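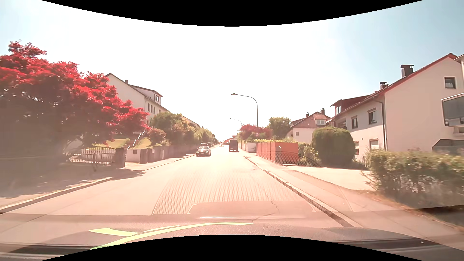 udar_안삼
2월

우다르(Udar) 2.0 개편 발표 보고 다들 들떠 있는 것 같은데 나는 좀 삐딱하게 볼 생각이다. 누적 플레이 749시간이고 애정은 있다. 애정이 있으니까 발표문을 세 번 읽었고, 세 번째 읽을 때 제일 기분이 나빴다.

일단 제목이 "끝없는 지도"다. 지금 지도에 지역이 12개 있는데 이걸 없애고 접속할 때마다 절차적으로 이어 붙이는 월드로 바꾸겠다는 얘기. 드랄로토(Dralotow)가 내부에서 푸마(Puma)라고 부르는 생성 시스템이 들어간다고 한다.

푸마가 뭐 하는 물건인지 발표문에 네 문단이나 써 놨는데 다 읽어도 모르겠다. "플레이어의 습관을 이해하고 지형으로 답한다"가 무슨 뜻인가. 내가 활을 자주 쓰면 언덕이 많아진다는 건가? 그럼 그렇게 쓰면 되잖아.

시연 영상은 다들 봤을 거고. 말 타고 능선 넘는 장면 멋있다. 그런데 영상 안에서 전투가 한 번도 안 나온다. 우다르는 전투 게임인데요.

능선 넘고, 강 건너고, 폐허 보고, 다시 능선. 폐허에 들어가지도 않는다. 문 앞에서 카메라가 한 바퀴 돌고 끝난다. 안에 뭐가 있는지 보여 줄 수 있으면 보여 줬을 거라고 본다.

내가 이 게임 좋아한 이유가 킬리에르(Kilier) 저수지다. 해 본 사람은 안다. 처음 가면 물 빠진 바닥으로 내려가게 되고, 바닥에서 올려다봐야 탑 세 개의 높이가 다르다는 게 보이고, 그 순서가 그대로 수문 여는 순서다.

이걸 설명하는 대사가 하나도 없다. 일지에도 안 뜬다. 나는 거기서 이틀을 헤맸고 풀었을 때 새벽 세 시였는데 혼자 거실에서 일어나서 왔다 갔다 했다.

그런 배치는 누가 앉아서 손으로 만든 거다. 탑 위치를 조금만 옆으로 옮겨도 성립을 안 한다. 생성기가 저수지 비슷한 걸 만들 수는 있겠지. 탑도 세 개 꽂을 수 있겠지. 근데 왜 거기 있는지를 생성기가 어떻게 아냐고.

"그래도 기존 지역은 조각으로 재활용된다고 했잖아요"라는 답글이 벌써 몇 개 달렸는데, 그 문장 다시 읽어 보시길. "기존 지역의 정수를 계승한 조각이 등장합니다"라고 돼 있다. 정수를 계승한 조각. 저수지가 나온다는 말이 어디에도 없다.

이 회사 발표문은 명사보다 동사를 봐야 한다. 재작년에도 "동료 시스템을 준비하고 있습니다"였고 작년에도 준비하고 있었다. 올해 발표문엔 동료라는 단어가 통째로 빠졌다.

동료 시스템 기다리던 사람들 지금 다 어디 갔나. 나도 기다렸다. 개 데리고 다니게 해 준다며.

푸마로 만든 지형 조합이 2000가지가 넘는다고 자랑하는 것도 좀 이상하다. 끝없는 지도라면서 왜 숫자가 나오지? 그리고 2000가지 중에 내가 기억할 만한 게 몇 개인지가 궁금하지 2000이라는 숫자는 안 궁금하다.

비슷한 시도를 한 게임들을 꽤 해 봤다. 처음 열 시간은 신기하다. 그다음엔 부품이 보이기 시작한다. 아 이 다리 아까 그 다리네, 이 동굴은 왼쪽으로 꺾이는 버전이네. 부품이 한번 보이면 그다음부터는 세계로 안 보이고 재고 목록으로 보인다.

오해할까 봐 적는데 생성 월드가 다 나쁘다는 얘기는 아니다. 한 판에 사십 분 하고 죽는 게임이면 매번 달라지는 게 맞다. 우다르는 한 지역을 수십 시간씩 파는 게임이고 지형을 외우는 게 실력의 절반이다.

나 아직도 소금길에서 매복 나오는 바위 위치 다 외운다. 쓸데없는 지식인데 이게 있으니까 2회차가 재밌었던 거다. 매번 바뀌면 이 지식이 어디로 가나.

보스 얘기도 해야지. 발표문에 보스는 딱 한 줄, "보스 역시 환경에 맞추어 변화합니다". 재의 문지기는 방이 좁아서 무서운 놈이다. 기둥 두 개를 끼고 돌아야 하고 두 번째 기둥이 부서지는 순간부터 진짜 싸움이다. 그걸 넓은 들판에 풀어놓으면 그냥 덩치 큰 아저씨다.

반대로 까마귀 자매는 넓은 데서 싸워야 말이 된다. 좁은 방에 걸리면 아무도 못 깬다. 아니면 누구나 깨게 체력을 깎겠지. 둘 중 뭐가 됐든 나는 별로다.

물론 보스방만은 고정해 둘 수도 있다. 그러면 괜찮을 수 있다. 그런데 고정한다는 말을 안 했다. 질문 모음 글에도 이 질문이 제일 위에 있었는데 답이 안 달렸고, 그 밑에 망토 염색 질문엔 답이 달렸다.

망토 염색은 된다고 합니다. 축하드립니다.

가격 얘기. 기존 구매자는 무료라고 해서 다들 박수 치는데 조건이 있다. 출시 후 90일 안에 접속해서 계정을 전환해야 무료다. 그 뒤에는 확장팩 값을 내야 한다. 발표문 본문 말고 맨 아래 작은 글씨에 있다.

군대 간 사람은 어쩌라고. 육아 중인 사람은. 90일 동안 게임 못 켜는 사람이 얼마나 많은데. 무료로 줄 거면 그냥 주면 되고, 안 줄 거면 안 준다고 하면 된다.

이걸 왜 이렇게 하는지 짐작은 간다. 출시 직후 접속자 그래프가 필요한 거다. 짐작이니까 틀릴 수 있다. 틀렸으면 좋겠고.

더 걸리는 건 전환하면 못 돌아간다는 점이다. 구버전을 따로 남겨 둔다는 말이 없다. 지금 저장 파일은 "기록 보관소에서 열람 가능"이라고 한다. 열람. 플레이가 아니고 열람.

내 캐릭터를 유리장에 넣어 놓고 구경하라는 소리 같은데, 제발 누가 내가 잘못 읽었다고 해 줬으면 한다.

답글 보니 "싱글 게임인데 업데이트 안 하면 되죠" 하시는 분 계신데, 우다르는 켤 때 서버 확인을 한 번 한다. 버전이 다르면 실행이 안 된다. 작년 여름 패치 때 이미 다들 겪었다. 나는 그때 지하철에서 노트북 열었다가 업데이트 창만 보고 왔다.

좋은 점도 적자. 인벤토리 정렬이 드디어 들어온다. 화살을 종류별로 묶을 수 있게 된다. 이건 시연 화면에 나왔으니까 믿는다. 낙하 데미지 계산도 고친다고 하는데 이건 글로만 써 있어서 반만 믿는다.

음악도 새로 쓴다고 한다. 공개된 곡은 좋았다. 원래 이 회사는 음악으로 실망시킨 적이 없다. 킬리에르 물 빠질 때 나오던 현악기 소리는 지금도 가끔 찾아 듣는다.

그러니까 내가 바라는 건 별거 아니다. 저수지, 소금길, 재의 문지기 방. 이 셋이 그대로 있는지 없는지만 말해 주면 된다. 예, 아니오로 답할 수 있는 질문이다. 생성 기술 철학은 그다음에 들어도 된다.

전투 없는 영상만 보고 "역대급"이라고 쓰는 채널들도 좀 그렇다. 자막에 "개발사에 따르면"을 한 번만 붙여도 인상이 완전히 다를 텐데. 발표문을 소리 내서 읽어 주는 영상이 조회수는 제일 높더라.

"해 보지도 않고 까냐"는 말도 예상하고 있었다. 맞다, 안 해 봤다. 칭찬하는 사람도 안 해 봤다. 지금 우리 손에 있는 건 영상 하나랑 글 하나고, 나는 그 글에 뭐라고 써 있는지를 얘기하는 중이다.

예약 구매는 안 한다. 기존 구매자인데 무슨 예약이냐고 할까 봐 덧붙이면, 망토랑 말안장 주는 후원자판이 따로 있다. 말안장에 능력치가 붙어 있다. 이동 중 기력 소모 감소. 작은 수치라서 괜찮다는 의견도 봤는데, 작으면 왜 붙였을까.

비공개 테스트 신청은 했다. 욕하면서 신청하냐고 하면 할 말 없다. 신청서에 "푸마에게 바라는 점"이라는 칸이 있어서 저수지 얘기를 길게 썼더니 글자 수 제한에 걸렸다. 탑 얘기는 지우고 수문 얘기만 남겼다.

추가. 방금 질문 모음에 답변이 하나 더 올라왔길래 뛰어가서 봤는데 말 갈기 길이 조절에 대한 답이었다. 됩니다, 라고.

추가 2. 구버전 실행 여부를 문의로 넣어 봤고 접수 메일은 왔다. 답이 오면 이 타래 밑에 그대로 붙이겠다. 그때까지는 구버전으로 저수지나 한 번 더 다녀올 생각이다. 이번엔 수문을 거꾸로 열어 보려고.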